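Report on the Visit to the Lindholm Paper Conservation Open Day

Prepared for members of the Dumdale Archives Association

The Association was invited to attend the spring open day of the Lindholm Institute, held on 2024-04-19. A party of 11 members made the journey from Dumdale by coach, leaving the Market Street stop at 6 in the morning. The purpose of the visit was to learn how a larger institution organizes the care of bound records, and to gather advice that could be applied to the parish and business ledgers now in our own care.

The coach put the party down on the south side of the office district, and members completed the journey on foot. The Institute occupies leased floors in the district and has no street entrance of its own. Members planning an independent visit are advised to print the directions, as the signs for the Institute begin only at the inner lobby.
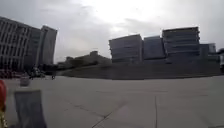

The plaza on the day of the visit, under heavy cloud.

Registration was handled promptly. Each guest received a badge, a locker key, and a printed schedule. Coats, bags, and pens were left in the lockers, and pencils were issued to those who wished to take notes. The morning was given over to a guided tour of the conservation rooms, and the afternoon to talks and a question period.

The tour was led by Idun Forsberg, head of book and paper conservation. Ms. Forsberg began in the receiving room, where every incoming item is held apart from the main collection until it has been checked for mold and insects. The Institute does this even when a donor reports that the material has been kept in a clean, dry house. She noted that ledgers stored in attics are often in better condition than those stored in basements, although the leather on their spines may be badly dried.

From there the party moved to the sewing bench. Two ledgers from the former Nomis shipping office were on display, one repaired and one awaiting treatment. The untreated volume had lost its spine covering and most of its original sewing. The repaired volume had been resewn through the old holes on linen tapes, and its boards had been put back in place with a new cloth joint. Staff explained that the old covering material is kept whenever it can be, and that any piece too weak to go back on the book is placed in a labeled envelope and boxed with it.

Several members asked about the thread. The Institute uses an unbleached linen thread sold under the name Stitix, in two weights. The heavier weight is used for account books with thick sections, and the lighter one for pamphlets and sermons. Ms. Forsberg cautioned that a thread stronger than the paper will cut through the fold in time, and that a beginner should choose the lighter weight when in doubt. Our own workroom has been using a polyester thread for some years. The Association may wish to review this practice before work begins on the mill ledgers in November.

Lunch was taken in the district, as the Institute does not have a dining room open to guests. The party had 40 minutes, which proved short once the walk in each direction was taken into account.

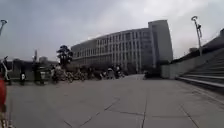
The first talk of the afternoon dealt with storage boxes. The speaker compared custom boxes, made to the measurements of each volume, with stock boxes padded to fit. For a small archive the stock box was recommended, provided that the padding is acid-free and that heavy ledgers are laid flat with no more than two to a shelf. Samples were passed among the audience. The stock box with a drop front was well liked, and a price list has been requested from the supplier.

The second talk concerned the climate of storage rooms. The speaker placed more weight on steady conditions than on reaching an ideal number. A room that is a little warm all year does less harm to bound volumes than a room that swings widely between day and night. Archives without mechanical systems were encouraged to move shelving away from outside walls, keep doors closed, and record readings at the same hour each morning. Members will recall that our north room has shown wide swings since the window was replaced — a matter already before the board.

The question period ran past its scheduled close. Among the points raised were the cleaning of sooty page edges, the use of pressure-sensitive tape by earlier owners, and whether loose receipts should be left where they are found inside a ledger. On the last point the advice was to record the page, remove the receipt to a folder, and leave a slip of acid-free paper in its place.

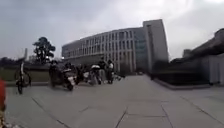 The curved front of the large building, seen from across the plaza.

Costs for the day came to $16 per member, covering the coach only, as admission to the open day was free. The Institute has offered to receive a smaller group for a full day of bench instruction. Places would be limited to 6, and preference would be given to members who already carry out repairs. Those interested should leave their names at the reading room desk.

Copies of the printed schedule, the thread samples, and the handout on shelving are available in the reading room and may be consulted during regular hours. The handout may be copied for personal use.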